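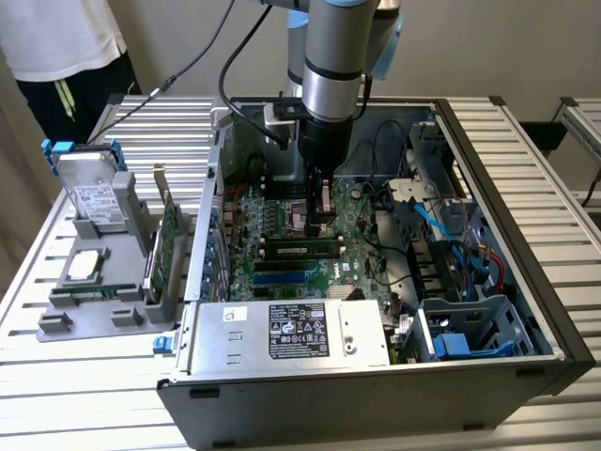
Speaker notes – campus policing and the right of assembly
Dymphna McGrath, Stavanville session, October 2022

Slide 1. Title
Thank the hosts. Say that the full paper is in the session folder and that the notes follow its section numbers, except that section 4 is skipped.

Slide 2. Scope
The talk covers public universities in the Stavanville district only. Private colleges have their own security contracts and fall under a different part of the code. The question is a narrow one: on what legal basis do police enter a campus during a student assembly, and who signs for it?

Slide 3. The two rules
Rule A, the district assembly code. Organizers give 12 hours' notice. Notice goes to the dean of students, who forwards it to the police liaison. The code does not say what happens if the dean fails to forward it.
Rule B, the campus entry agreement. Police may enter on written request from the rector or where there is an immediate danger to life. Each entry must be logged with a start time, an end time and a stated ground.
Pause here. The two texts were drafted separately and use the word "assembly" differently. Under Rule A it includes a sit-in. Under Rule B it does not.

Slide 4. Data
Source is the entry logs released after the records request filed in June. The logs list 47 entries. Read out the breakdown: written request on file, 12. Immediate danger stated, with no request, the remaining 35.
Do not say that the 35 were unlawful. The log shows the ground that was stated and does not show whether it was met. Wyn Gwynne's review of the witness statements deals with that, and I refer questions on it to him.

Slide 5. The Norðdahl gate case
Longest slide, allow time. Students held a sit-in at the Norðdahl gate over exam scheduling and the suspension of two student union officers. Attendance was roughly 200 by the union's figure. The police report gives no figure.
Notice had been given and forwarded. The entry log states "immediate danger". The incident report, written by a different unit, describes the crowd as seated and the gate as passable on one side. Both documents are in the appendix. Read the two sentences aloud, then move on.

Slide 6. Disciplinary follow-up
The university opened 40 disciplinary files. Most cite "obstruction", a term found in the housing regulations but absent from the assembly code. The appeals panel has not ruled on whether the housing regulations apply outdoors.
If asked about Gistora: the newsletter's report on the hearings is accurate on dates. It merges two separate hearings in its second half.

Slide 7. Proposals
One definition of assembly across both texts.
A named officer responsible for each logged ground.
Release of logs every term without a records request.
The Wusadix draft already contains the first item. It leaves the log in police custody – I would move it to the registrar.

Slide 8. Questions
Likely one: whether the rector can withdraw a request after entry. The agreement is silent. Point to paragraph 9 of the paper.
Contact details stay on screen until the room clears.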